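"I used to hate the sorting bit"

14 October 2025
Shares 60 | Comments 2

Coralie Tamihana had the kettle on before I'd got my coat off, and she wanted to talk about baskets. She does the laundry for a row of holiday lets, and she started out in August with one machine and, she says, no system at all.

"I just piled it all on the floor!" she told me, laughing. "Towels, shirts, somebody's swimming things. I'd be on my knees looking for the other sock."

Sorting was what changed everything, and she's got quite firm about it. Dark things go on their own, always, and they get a proper look before they go anywhere near the drum. She likes a shallow tray for this, like the cream wicker one with the navy-blue garment held up in front of it, by the open door of the washing machine. "With a deep basket you forget what's at the bottom," she said. "With a tray you can't hide anything from yourself." I went home and looked at my own deep basket rather guiltily.

I asked what she'd spend money on if she had 900 pounds to play with (I'd spend it on somebody else doing my ironing). She didn't even stop to think. A second machine, then more trays, and she'd want them all the same size so they stack.
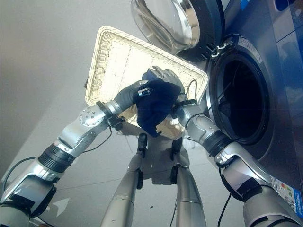
Wicker does have its enemies. Her friend Kazuhiro Maruyama swears by plastic and tells her so whenever he drops by – easier to wipe, he reckons. Coralie won't have it. "It's nice to look at, and I'm the one looking at it all day."

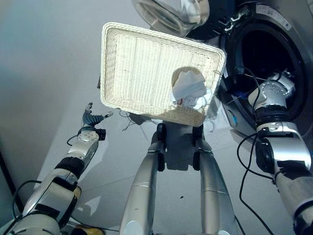 Whites are her favourite, though she's strict with those too. Pockets first, then collars, then anything with a stain gets put to one side. "Two minutes," she said. "If I skip it, I pay for it later with a pink pillowcase."

She's had two of those so far, and she uses them as dusters.

Contact us | © 2025 Lorneo | Back to top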